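Tallton Linen Services
Minutes of the Cloth Sorting Meeting
October 19, 2018
Present: laundry floor, stores, purchasing.

1. Previous minutes
Accepted with one correction. The August order for Purnthorpe was 3,000 cloths.

2. Sorting by color
Stores reported 70 mixed bundles returned from Kestham. Pink and yellow pieces had been bagged together. Agreed that each bundle is to hold one color only, 20 pieces to a bundle, folded in quarters.

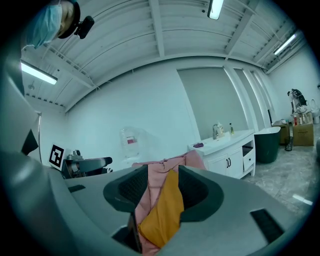

Item 2: pink fabric and mustard-yellow cloth held together.

3. Folding
Bunched pieces take up more shelf depth than folded ones. The fold sheet will be reissued with the wedge fold removed. Laundry floor to post it by the sorting bench.

4. Purchasing
Marchuk quoted for 400 replacement cloths, yellow only. Quote held over until stores completes the shelf check. The pink order is unchanged.

5. Other business
Shelf labels at Purnthorpe still show the old codes. Stores to replace.

Next meeting to be set by purchasing.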